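Coalition week, day whatever

Quick one, train in an hour and I haven't packed.

So there's still no deal. I said in September that Ata would fold by the end of the month and I was wrong, they're still in the room and they still want the transport job. People have been emailing me asking what's going on as if I have a source. I have one source and he runs a bakery.

For anyone new: I live in Fatascombe, moved from Ohio for a one-year contract and never left, and I write about the regional assembly because the big papers do maybe two paragraphs on it a month. I can vote in the regional, can't vote in the national. That's why I get so worked up about the regional.

Where things stand. Catherine Innes won, in the sense that her list came first. She doesn't have a majority. She needs either Ata, who are the ex-farmers' people plus a bunch of thirty-somethings who moved out to the valleys for the cheap houses, or Torquil Baird's lot, and nobody on her side can stand Torquil Baird. He knows this. He's been having a wonderful time. Gave an interview outside the assembly eating a pear.

The Ata thing is harder to explain. On paper they agree with Innes on almost everything. Schools, fine. Water, fine. The wind turbines, fine with a map attached. Then you get to the buses and it all goes to pieces.

The buses! I know how this sounds to people back home. You think European politics and you think of euro summits and the far right and somebody resigning at 3 am. What actual voters in my actual region went to the polls about is the number 74, which used to go up the valley to the clinic and now stops at the cement works and turns back. Ewan Pringle built an entire campaign on it. He stood at the turnaround every morning with a thermos. He got in, first Ata member from up there ever, and he did it by 2 votes. Two! There was a recount, same answer.

So now Pringle can't go home without the bus. And Ata can't sign without Pringle, because without him the numbers don't work for Innes either and then the whole thing is pointless. One guy, one bus, and a regional budget stuck behind them.

I think he's right to hold out, for what it's worth. I didn't at first. I had a long argument with Iraís Tovar about it, she did the canvassing in the upper villages and has no patience for people like me who live next to a tram stop. Her point was that everyone in the capital talks about the valley like it's a mood. Left behind, angry, all that. And she said they're not angry, they missed a blood test. There's a woman up there who pays her nephew gas money to get to appointments. You can't do much with a think tank report about resentment after hearing that. I had quoted one at her, too. Sorry Iraís.

Vainio put out a new poll and I don't trust it, but here's the gist anyway. Sample of 1,000, done by phone, asking if people want a new election. Most say no. Most also say they don't like the current talks. Most also couldn't name who's in the current talks. The write-ups all ran with the first bit because the first bit makes a headline. The last bit is the one I'd have led on. If people can't name Innes after she's been on every lamp post since the spring then something's off, with the poll or with us.

Also the regional split in that poll rests on so few people in the valleys that I wouldn't use it to pick a restaurant. They do say so, in the small print. Nobody reads the small print, it's my whole hobby. 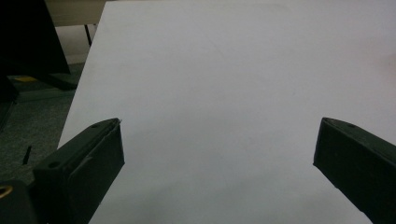 Plain white.

OK so the scenarios. I'll do this fast.

Innes gives Pringle his bus. Cheap, in budget terms, it's a rounding error. The trouble is every other valley then wants theirs, and she knows it, and her finance person definitely knows it. Tullio Marchetti has held the purse since before I moved here and he's said no to nicer people than Ewan Pringle. He once said no to a kids choir, on camera. I sort of admire him. He reads everything, he answers letters from cranks (me), and he believes down to his shoes that if you make one exception you've made all of them.

Or she goes with Baird. Then she gets a majority overnight and loses half her own youth wing, and spends four years being asked if she agrees with whatever he said at lunch. I don't see it. But I didn't see the last one either.

Or a minority government, vote by vote. They do it in other places and it works okay. Here it's treated like living in sin. I'd honestly like to see it tried. You'd have to make an argument for each bill and then win the argument, in public, with your face showing. The old hands say it would be chaos. The old hands also said that about the online register and the online register is fine.

Or a new election, and I'd need to lie down.

My bet is the first, dressed up. They'll call it a pilot. Some line with a new number so it isn't technically the 74, running a few times a day, reviewed after a year. Marchetti gets to say no exception was made. Pringle gets to ride it up the hill for the local paper. Innes gets to be in charge. And everybody will say the other side blinked.

There was a rally for it, btw. Went up for it last week, on my own steam, since guess what, no bus. 200 people in the square by the church according to the organizers, and I've seen that square and I'd say fair enough. Mostly older. A brass band that knew four songs. Isus, the students' group, had come up in a couple of borrowed vans and they had the only megaphone, so for a while the whole thing was chanting about tuition, and the older people went along with it very politely. Then Pringle spoke. He isn't good at it. Reads off a card, loses his place. He said thank you for coming and that he hoped to have news soon and that he didn't have any. And they clapped like mad.

I've been to rallys with much better speakers and come home feeling worse.

What bugs me is how it gets covered. A national columnist, I won't link it, wrote that the talks show "the creeping localism" of the regions. As opposed to what? It's a regional assembly. Local is the job! If they were holding up the budget over foreign policy then fine, write that column. The same guy wrote in the spring that small parties have lost touch with everyday concerns. Pick one.

Anyway. Deadline is when the assembly sits again, and if there's no deal by then the speaker has to start proposing names, and then it gets slow and legal and I'll have to reread the standing orders, which are long and which I did once already with a highlighter. I'll post if anything moves. The bakery says Marchetti was in early yesterday and bought way more rolls than one man needs, so maybe they're meeting at his place. Make of that what you will. I've made quite a lot of it.

Comments are open but be decent, last time I had to delete half of them and teh other half were about parking.

Couple of leftovers. Someone asked what I use for the old results by village: it's the printed yearbook, the library has them all, upstairs, ask at the desk. The person who wrote in about postal votes, yes, you're right, I had the rule wrong, it's date received and I said date sent. Fixed it in the old post. And the map's coming, it's half done, the colors are awful.

Got to run, still no socks in the bag.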